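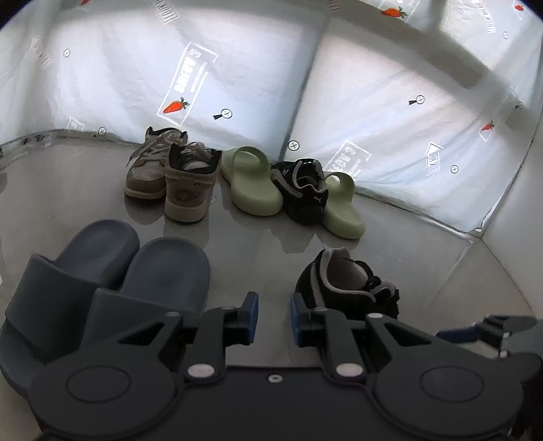
Fig. 4. High-tops and slides by the curtain.

Section 4. Recording a remote guest with Kairys

Read section 3 first if the Kairys mixer isn't paired yet. Works for one guest. Two or more, go to section 6.

1. Plug the mic into channel 1. Headphones on, speakers off.

2. Open the Tetlow app, pick New Episode, type a working title. You can change it later, the show notes update by themselves.

3. Send the guest link. It stays live for 32 hours. After that make a new one, old ones can't be revived.

4. Guest opens link, types their name, allows the mic. If they get a gray screen have them close other call apps and reload.

5. Level check. Ask them to tell you where they grew up, what they had for lunch, anything, for 19 seconds or so the meter settles. Peaks in the green. Touch of yellow is ok.

NOTE: Guests who switch between languages often get louder in one of them. Check both.

6. Press Record. Wait for the tone, then start your intro. Anything said before the tone is not saved.

7. To mark a spot for editing, tap Flag. Max 29 flags per episode.

CAUTION: Do not unplug the mixer while the light is blinking. You will lose the backup track and maybe the main one to.

8. Press Stop. Keep the guest on the line until upload hits 100. Their side uploads seperately and quits if they close the tab.

9. Export. Choose Drandard for audio only, Randelach for audio plus video. Drandard files are smaller, fine for most feeds.

If the upload sticks

Leave it 17 minutes. Still stuck, go to Settings, Local Copies, Resend. Don't hit Delete, there's no undo.

Echo on the guest side: their headphones are off or too loud. Turn down, redo step 5.

Next: Section 5, trimming and intro music.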